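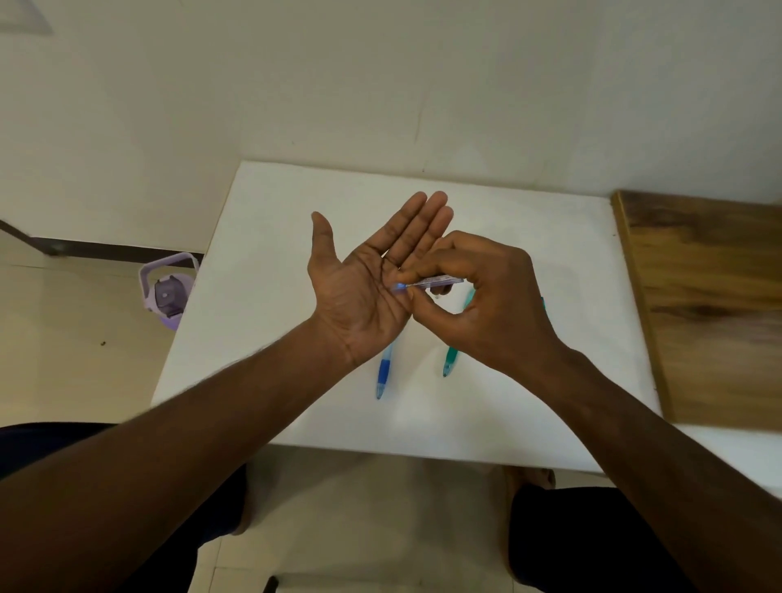
Sanow Pocket Notebook, Dot Grid
Item 2606
In stock

I've carried a Sanow in my back pocket since before I had a shop to sell it in, so don't expect a balanced opinion! It's the notebook I reach for when I'm on the phone, at the hardware store, or standing in the kitchen trying to remember how long the rice has been on. You get 206 pages, the last few of them perforated, and a cover that bends with you when you sit down.

The paper is 76 gsm, a touch thinner than the Koyama we also carry. You'll see a faint shadow of your writing from the other side if you press hard (I do). It doesn't bother me, but if you like a clean back page, go for the Koyama and put up with the extra bulk.
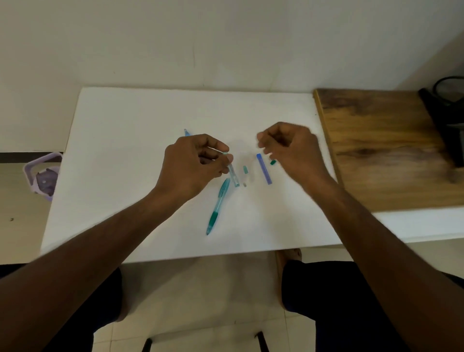 Ink is what most people write in to ask me about, and my answer is that the Sanow likes gel and ballpoint and gets a bit grumpy with wet fountain pens. A fine nib is okay, a broad one will feather. My own habit is a cheap refillable pen with a clear barrel, the kind with a slight blue tint that you can pull to pieces on the desk, and I swap refills when I get tired of a color. Give gel a few seconds before you close the cover, especially if you're left-handed.

The dots are pale gray, 5 mm apart, and they run right to the edge of the page. I was on the fence about that at first and now I miss the margin-to-margin dots whenever I use anything else. The stitching lets it open flat after a week or so of use. Before that you'll need to lean on it a little. 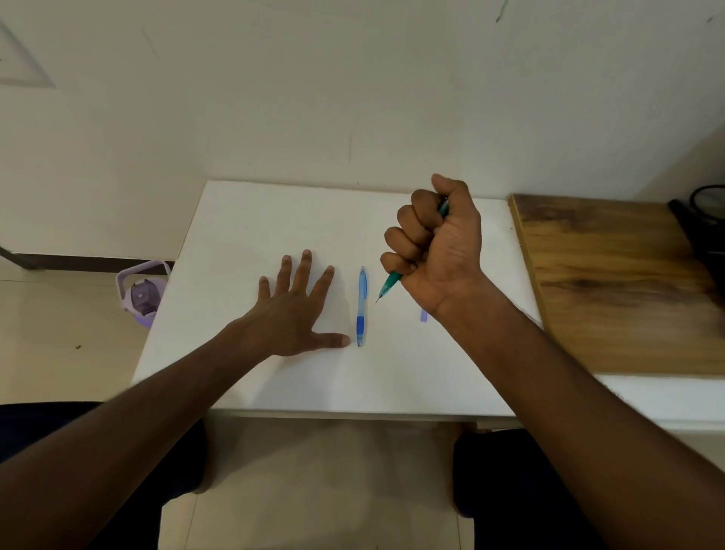

Colors and sizes

Moss, brick, navy and oatmeal. Brick is the one that shows pocket wear soonest, and I think it looks better for it. There's one size only, 3.5 x 5.5 inches. It fits the Flekham slip cover, but the Alter cover is a hair too short and I've stopped suggesting the two together.

Shipping and returns

Orders leave here within two working days. The March batch sold out faster than I'd planned, so I've ordered more navy this time. If yours shows up with a bent corner, send me a photo and I'll mail another. Unused notebooks can come back within 30 days.

Page updated 4/20/19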